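Drurnthorpe Textile Reuse and Bedding Project
Interim progress report to the Sangate Fund
Reporting period: second half of the grant year, to the end of March
Prepared by: Shiyu Bai, project lead

1. Status

The project is on schedule for sorting and storage and behind schedule for laundering. Spending is within budget on all lines except water heating. One change to the agreed plan is requested in section 6.

2. Intake and sorting

The Drurnthorpe depot received 1881 items in the period, against a target of 1620. Most came through the collection points at the library and the bus station. The remainder was delivered directly by two guest houses closing for refurbishment, which accounts for the high share of flat sheets and pillowcases.

Each item is logged on arrival by type, fiber content where a label survives, and condition grade. Grade A items go to the wash queue. Grade B items need a repair of less than ten minutes, usually a seam or a hem. Grade C items are cut for wiping cloth or sent to the fiber merchant. At the close of the period, 258 items were still waiting for a grade. The backlog is mainly fitted sheets, which take longer to check at the corners.

The grading sheet was revised once. The former category "worn" was being used for both thin fabric and faded color, and these have different outcomes. Thin fabric is now Grade C regardless of appearance. Faded color alone does not lower the grade.

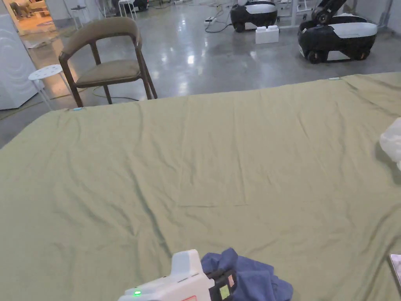

Green sheet laid flat, with clips on the far edge.

3. Laundering

Laundering is carried out under contract by Barasa at its Sangate site. The contract allows for two collections a week. During February one of the washing lines was out of service for a bearing replacement and only one collection a week was possible. The second collection has been restored, but the queue has not yet cleared.

Shrinkage remains the main technical problem. Cotton sheets washed at the higher temperature lost enough length that a number no longer tucked under a standard mattress. Barasa has agreed to wash all cotton bedding at the lower temperature with a longer rinse. Polyester blends are unaffected and stay on the original program. The lower temperature requires a different detergent, which costs more per load - the difference is being met from the consumables line.

Drying is done on the medium setting. Items are folded while still slightly warm, as this reduces pressing time. T-shirts and other light clothing are washed separately from bedding. Mixed loads were tried early in the grant year and dropped after small garments were repeatedly found inside duvet covers.

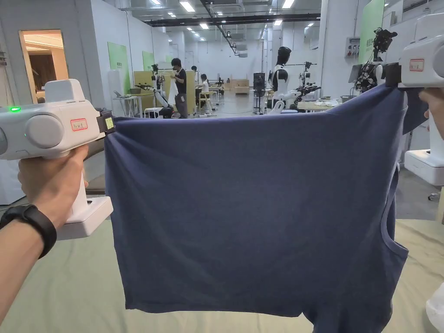

4. Distribution

Bedding is issued in sets through three referral partners: the housing office, the family support center and the night shelter. A set consists of one flat sheet, one fitted sheet, one duvet cover and two pillowcases. Clothing is issued by size on request and is not part of a set.

Single sets are in adequate supply. Double sets are short, and fitted sheets are the limiting item. The housing office has asked whether a second flat sheet can be substituted. This has been agreed as a temporary measure, with a note in the pack explaining how to fold the corners.

Stock is recorded in Jistine, the inventory system introduced at the start of the grant. It has replaced the paper ledger for all issues. Returns are still entered by hand at the end of the day. A fault that listed king-size items as double was corrected by the supplier in March, and affected records were checked against the shelves.

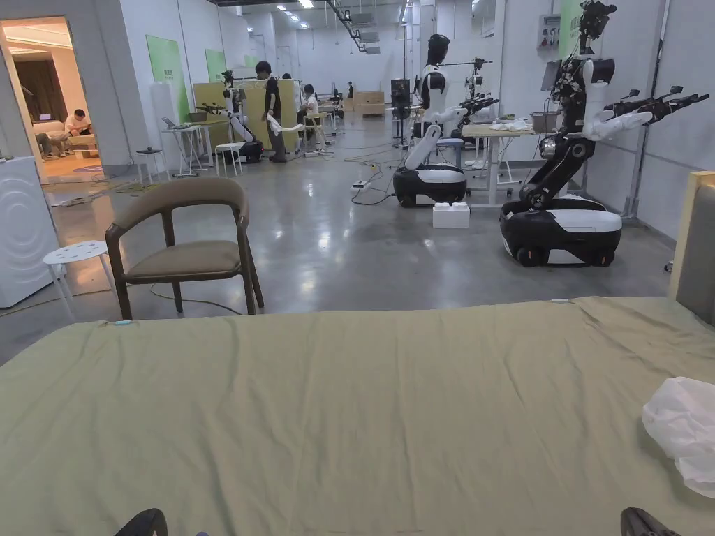

Referral partners were asked for comments on the sets they had issued. The most frequent request was for darker colors, which show fewer marks between washes. The next was for clearer size labels. Iron-on tape labels are being tested on a small batch and will be assessed after repeated washing.

5. Risks

Hot water costs at the depot's own repair room exceeded the budget line. A timer has been fitted to the heater. If use does not fall by the next quarter, hand washing of repaired items will move to Barasa.

The depot lease is due for renewal in the summer. The landlord has indicated that terms will be similar, but nothing is in writing.

6. Request to the Fund

Approval is requested to move the unspent part of the travel line to consumables, to cover the change of detergent. No increase in the total grant is sought. A revised budget table is attached as Annex B.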